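The Welcome Bag Has Had Its Day

I have helped plan weddings and anniversary parties for 15 years, first at Fliltitz and now on my own, and I would like couples to stop making welcome bags.

You know the kind. A paper tote with the couple's initials, a bottle of water, a granola bar, a small candle, a printed card with the weekend schedule and a packet of pain reliever for Sunday morning. The hotel front desk hands them out at check-in, usually for a fee per bag, and more if they go up to the rooms.

The idea is kind. People travel a long way and spend real money to be there, and the hosts want to say thank you before the party starts. I don't argue with the feeling. I argue with the bag.

What it costs

At a wedding last March at Cirneo, the couple ordered 92 bags. They spent two evenings and most of a Wednesday filling them on the floor of their apartment. On Sunday the hotel called me and asked what to do with the 32 that had never been picked up. Some guests had stayed with family. Some had checked in late, when the clerk on duty didn't know about the bags. A box of granola bars went home with me and I ate them until summer.

Those evenings came in the last week before the wedding, when the couple still had place cards to finish and a seating chart that had changed again. I have seen more arguments over tissue paper than over music.

Money matters too. A bag that looks cheap on a website stops being cheap once you add the tote, the tag, the ribbon, the filler and the hotel's fee. For many couples the total would pay for a late-night snack at the reception, and I have never seen a tray of hot sandwiches left unclaimed at eleven at night.
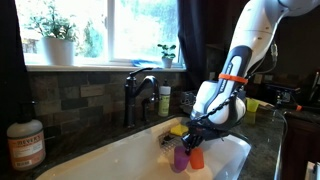 What guests remember

I ask couples what they kept from the last wedding they went to. Most can't name anything from the bag. They remember whether there was a shuttle and whether it came on time. They remember being cold during the outdoor ceremony, or somebody meeting them at the door of the hotel bar and buying the first round.

So I suggest putting the money there. Riviere, a small inn where I work a few times a year, lets the hosts set up a table in the lobby on arrival night. Three big pitchers of something cold, a bowl of fruit, a stack of schedules for those who want paper. Guests take what they like. Nothing has to be matched to a name or a room number, and people who are not staying at the inn can stop by as well. It takes less than an hour to set up.

I will allow some exceptions. If the wedding is on an island with one store, then yes, give people sunscreen and bug spray. If you have a dozen guests and you know each of them well, a bag can be a real gift, with a book one of them will like or jam from your own kitchen. It is the bulk version I object to, where everybody gets the same candle.

Some planners disagree with me. Jestach sells bag packing as a service and tells me it is one of their most popular extras. I believe that. Couples order it when they see it on the list and assume it is expected of them - I did the same for my own wedding, and I could not tell you today what we put inside.

If you have already bought the totes, keep them. They are good for carrying flowers home on Sunday.

Comments (15) | Shares (32)

Questions about your date? Use the contact form. | © All rights reserved | Back to top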